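*Slides 1–9 of the afternoon slot. Ten minutes if I behave. Water on the left, clicker on the right, do not mix them up again.*

**Slide 1 – title**

Say the title once, slowly: "Asking the Arm Where It Was Looking." Say the names: me, Elaine Brito, Oanh Sầm, Tymofii Dmytriv. Wellington Moura gets his thanks at the end, and he knows it.

**Slide 2 – the complaint**

Start with the complaint, everyone in the room shares it. You train a policy on demonstrations. It works on the bench. You move a camera by the width of a thumb and it grabs air with total confidence.

Usual cure: collect more demonstrations. Everybody nods. Nobody likes collecting demonstrations.

Our question was smaller. When a grasp fails after a camera move, which view misled the policy: the outside one or the one on the wrist?

**Slide 3 – setup**
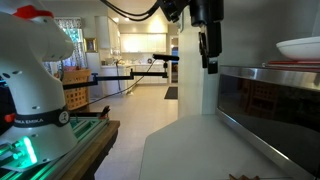
*The arm, the outside camera on its jointed mount, and the kitchen behind them.*

Things to say while they look:

- Franka arm on an extrusion rail. Off the shelf, so no hardware heroics to report.
- The outside camera sits on an articulated mount. You can put it anywhere, and that includes anywhere you didn't mean to.
- It's a kitchen. Reviewer 2 asked whether the kitchen was "necessary." Pause here. Move on.

We call the method Girnness. Tymofii named it at 2 a.m. and by morning it was in the file paths, so it stays.

**Slide 4 – the method, with as little math as I can get away with**

Run the policy as usual. At each step, run it twice more on the side: once with the outside view swapped for a stored one, once with the wrist view swapped. Compare the three proposed actions. Whichever swap changes the action most is the view the policy is leaning on right then.

That's the whole trick. The arm only ever executes the normal action, the other two are just opinions.

If somebody asks about the stored views: they come from the training set, matched by arm pose. Elaine wrote the matching. Send hard questions to Elaine – she is in the second row and can't leave.

**Slide 5 – what the wrist sees**

We expected the outside view to matter early and the wrist view to matter late. Mostly true. The handover was the surprise. It isn't gradual. In most trials the lean flips within a few steps, usually just before the fingers close.
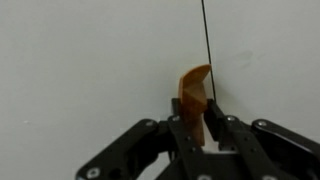 *Wrist view, fingers closed on the part. By this stage the outside camera has very little say.*

Don't get poetic about the wrist view. It's a gripper, a part and a wall. That is nearly all the policy has to go on at this point, and it does fine.

**Slide 6 – numbers**

Read these off the slide, don't do them from memory (see: Moddale, October).

- 115 trials after moving the outside camera
- 18 failed grasps
- in all but five of those, the policy was still leaning on the outside view when the fingers closed

So the late flip is a pretty good warning sign. No flip, probably no grasp. We could stop the arm before it closed on nothing. It then looks thoughtful, where before it looked foolish, and I count that as progress.

Caveat, and say it before Elaine Bezerra does from the back: this is one arm, one room and one policy family. "Leaning on" is our phrase for a difference between action vectors. It is not a window into the soul of anything.

**Slide 7 – clutter, or the lack of it**

Someone will ask whether it holds up with stuff in the background. Get there first.

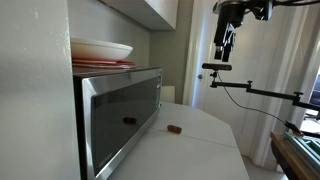

Small brown things on white counters are kind to a vision policy, and we know it. We tried the check on the Amaral set too, with busier backgrounds, and the flip gets messier: it goes, comes back, goes again. Oanh thinks a smoothing window fixes this. I think a smoothing window hides it. We have agreed to be polite about it until the next deadline.

What I'd like from the room: anyone with a setup where the wrist camera is the bad one. We only moved the outside camera. The mirror experiment is obvious and we haven't done it, mostly out of fear of recalibrating.

**Slide 8 – cost**

Two extra forward passes per step. On our machine that was fine. On yours, who knows. If you only run the check near the end of the reach you keep most of the benefit, since that's where the flip lives. Tymofii has a plot. It's in the backup slides, after the one with the wrong axis labels. Skip that one fast.

**Slide 9 – thanks**

Wellington Moura, for the rail and for saying "have you checked the cable" until we checked the cable. Pivamer for machine time. Code link stays up during questions.

If there's a long silence, ask myself about the kitchen.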